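机器人社 双臂工位开机前检查表（附我的碎碎念）
填表：Leonilde Carvalho
复核：Belmiro Seixas
日期：2024年3月15日
工位：Skovero 2号台

1. 急停按钮 合格
按下、旋开各试了两遍，控制软件都有反应。上次有人旋开以后忘了点复位，大家对着不动的机械臂发了半天呆，这次我把复位那步写在便签上了。

2. 电源与线缆 合格，有备注
24 V电源读数正常。左臂那根黑线我还是看着不太顺眼，弯得有点急，Belmiro说能用，我先记一笔，下次换长一点的扎带重新走线。

3. 夹爪螺丝 整改后合格
右边夹爪松了一颗！拧紧以后画了标记线。请各位练习完顺手摸一下，十秒钟的事。

4. 台面 合格
水瓶抓取练习只放要用的东西，书包、手机、奶茶一律放后面架子上（说的就是你们，比赛组）。瓶子立在两只夹爪中间，瓶盖先用手拧紧再松手走开。
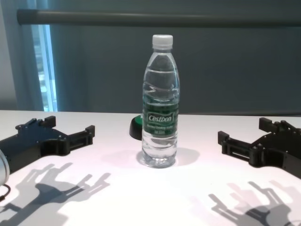

第4项：怡宝水瓶就位，左右夹爪分列两侧。

5. 夹持力上限 合格
参数文件用的是Zesholm那版，编号1039，别载入旧的。旧版是去年12月拿来夹木块的，力给得太大，我亲眼看着一个瓶子被捏得咔咔响，水喷了Belmiro一袖子。

6. 低速空跑 合格
速度先调到最低，手臂全程不碰瓶子走一遍。我跑了将近74秒，慢是真慢，但是左右臂会不会打架，这一遍就看得出来。跑的时候人站到黄线外面，不要伸手去扶瓶子，倒了就让它倒，按急停再说。

7. 漏水处理 不合格
吸水布又没了！！上周明明还有一整包。已经在群里喊人补，补到之前只许空跑，不许夹瓶子。

8. 人员 合格
一人操作，一人守急停，守急停的人不许看手机。长头发扎起来，卫衣帽绳塞进领子里。

复核意见（Belmiro）：第7项补齐后找我签字。第2项不要拖到Teixeira杯报名以后。

我的回复：知道啦，扎带已经在买了。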